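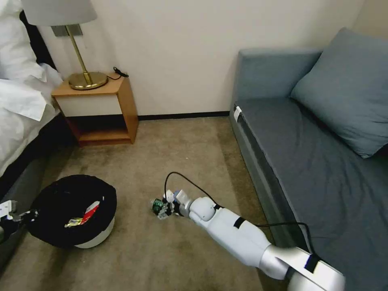 About Plosar

Hi, and welcome! I run Plosar, a tiny record label for quiet, slow, slightly odd music - solo piano, tape loops, the occasional choir. I started it to put out one cassette by my own duo, Bisasitz, and we dubbed all 60 copies in my kitchen.

They sold (to my great surprise), so I kept going. Our biggest seller so far is Isero, a harmonium record that has passed 2,000 copies on vinyl!

I listen to every demo, though it can take me until May to get through the winter pile. Send links, please, no attachments. Orders ship from Baxter, usually in the morning.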